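Plindby Players' Help > Pickups and Wiring

Hum and volume drop with both humbuckers selected after pickup swap

Posted by dropped_d_dale, March 2, 2022

I replaced the bridge humbucker in a two-humbucker guitar with a Madigan overwound model. The neck pickup is the original from the Jilgate factory set. Each pickup sounds normal by itself. With the switch in the middle position the output drops by more than half, the low end goes away, and what is left sounds nasal. There is also some hum in the middle position that I don't hear in the other two.

The Madigan has four conductors plus a bare wire. I wired it by the sheet that came in the box: hot to the switch, the two series wires soldered together and taped, the remaining wire and the bare wire to the back of the volume pot. The Jilgate has a single center conductor with a braided shield. Pots are 500k, the switch is a standard three-way toggle, and there is one volume and one tone. I have redone every joint on the switch and it made no difference.

Is the new pickup defective, or is this a wiring fault? I would like to avoid mailing it back, as the store in Plillport charges for return shipping.

shielded_pair

The drop in volume and the loss of bass are the usual signs of two pickups out of phase. It isn't a defect. The two makers chose opposite conventions for magnet polarity or coil direction, and when the signals are summed the low frequencies cancel.

Confirm it before you unsolder anything. Set a multimeter to the 20k resistance range and put the leads across the output of one pickup, red to hot and black to ground, with the guitar switched to that pickup and both controls full up. Lay a steel screwdriver flat on top of the pickup, let the reading settle, then pull it straight off quickly. Note whether the reading jumps up or down. Repeat on the other pickup with the same lead placement. If one goes up and the other goes down, they are out of phase.

To fix it, reverse the Madigan, as it is the one with separate conductors. Swap the wire that goes to the switch with the wire that goes to ground. The bare wire stays on ground. Leave the soldered series pair as it is. Do not try to reverse the Jilgate. Its braid is both the shield and the ground return, and if you swap those the cover and the baseplate become hot and the guitar will buzz whenever you touch the pickup.
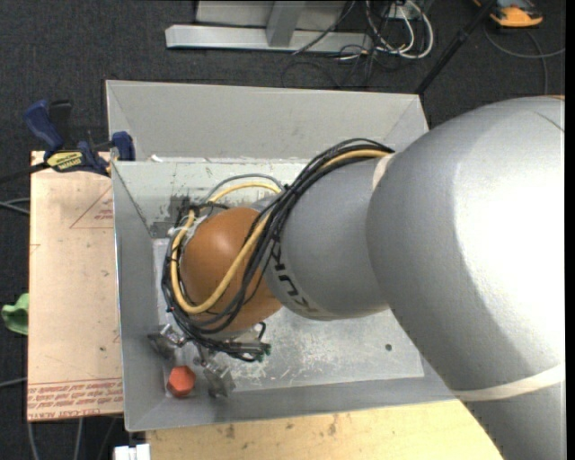
The hum is a separate matter, and I would look at the cable run in the control cavity. With a four-conductor lead there is a lot of extra length, and people tend to coil it under the pots where it gets pinched by the cover plate. Leave some slack, but give it a path. The black cables on the orange and gray KUKA arm go over the link in one thick bundle and loop down toward the gripper, and a pickup lead can be laid out on the same principle: grouped together, in an easy curve, with no tight corner at the end. Keep the bare drain wire sleeved up to the solder joint so it can't touch a switch lug. Check also that the drain is on the same ground point as the braid from the neck pickup, and that there is a ground wire from the bridge to the volume pot. Measure from the bridge to the sleeve of the jack. It should be under 2 ohms.

kneeling_capo

Had the same thing. Swapped the two wires and it went away. You can also flip the magnet but don't, it's a pain, and on a potted pickup you can damage the coil.

Some people like the out of phase sound by the way.

tin_and_flux

The first reply is correct on phase. Some additions.

Resistance readings will not tell you whether the new pickup is good unless you have the maker's figure to compare with. What you can check is that each coil reads on its own. Open the series joint and measure each coil across its own two wires. They should be close to each other. An open reading means a broken coil, and a reading near zero means a short. Since the bridge pickup sounds normal alone I would skip this unless the phase swap fails.

On soldering to the pot: the back of a 500k pot takes a lot of heat. I use a 35 watt iron with a wide chisel tip, scuff the casing first, tin it, and then lay the wire on. If the solder beads up and looks dull, the joint is cold, and a cold ground joint will give exactly the kind of hum you describe in one switch position and not in another. You mention redoing the switch joints but not the pot joints. Do those as well.

Also look at the toggle itself. The frame has its own ground lug, and it is often left unconnected when the switch is replaced or moved.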